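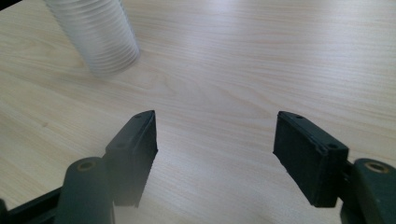

Penwood bench notes, May 12, 2021: oil trials, second coat

Right, second coat went on the offcuts this morning and I'm much happier than I was after the first! The Smits oil is thinner than the stuff we used to get, so I kept flooding the ends and then chasing drips round the back (rag in one hand, tea in the other, my own fault). This time I put down a very mean coat, left it 54 minutes because I got stuck on the phone, and wiped off. Seems fine.

Sanding: I stopped at 200 on half of them and took the others up to 340. The finer ones feel lovely but they drink less oil and look a bit flat to me. Gediminas prefers them. We argued about it over lunch and got nowhere, so both sets are going on the shelf over the radiator, pencil marks on the undersides, and please don't turn them over and mix them up.

The pale boards are the ones I worry about. Any oil at all pulls them yellow, and the Ranasham people have asked for "as near bare as you can". I might try a drop of white in the first coat and see if it goes chalky round the knots, like it did on the bread boards.

Still to do: ring Smits about the price of the big tin, find the good scraper, and do the water ring test once everything has had a proper cure, so into June I should think. Oily rags are outside on the line, spread flat. Leave them there overnight.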